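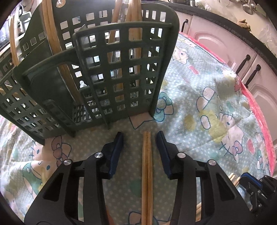

Chopsticks and the green rack, table setup.

Fudton Table Set: Chopsticks and Rack

README, last revised November 17, 2019

Contents

This folder covers one household task: sorting wooden chopsticks into a perforated plastic utensil rack on a cloth-covered kitchen table. It is part of the Fudton collection, maintained at Iltambridge. There are 119 entries in 6 subfolders. File names and subfolder numbers have not changed since the March version.

Objects

Rack: dark green plastic, internal dividers, walls of different heights, square perforations. The back panel has a hole for hanging. Listed in the object table as RACK-2.

Chopsticks: light wood, some in clear plastic wrappers. Wrapped pairs are logged as a single item. The wrapper stays on throughout.

Cloth: pale blue-green, white dots, printed cartoon kittens. It wrinkles, so the table surface should not be treated as flat.

Placement labels

"Stored" means standing upright in a compartment, at any lean. "Loose" means lying on the cloth. Crossed pairs are labelled separately, top pair first.

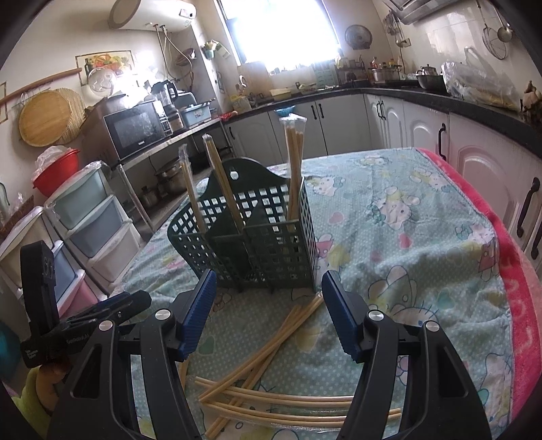 Begović asked whether a packet leaning across a divider ought to be given to the compartment holding its base or the one holding its top. The base decides. Entries labelled under the older rule were corrected, and the change is marked in the notes column with the letter B.

Mokix wrote that flared wrapper ends made the clusters hard to separate: "I can't tell one packet from two when they're bunched up." Clusters may now be entered as "group" with no item total.

Known problems

Clear film catches the light and hides the tips of the sticks. Where a tip can't be located, leave the field blank. Colour values for the cloth vary between entries and should not be used to match one entry to another.

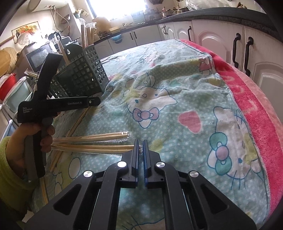

Room and background

The table is in a working kitchen with white cabinets, a dark speckled countertop and a window. Jars, the pot and other kitchenware are unlabelled. Use the mask supplied in subfolder 2 if only the table area is wanted. Masks are stored at 100 per cent scale.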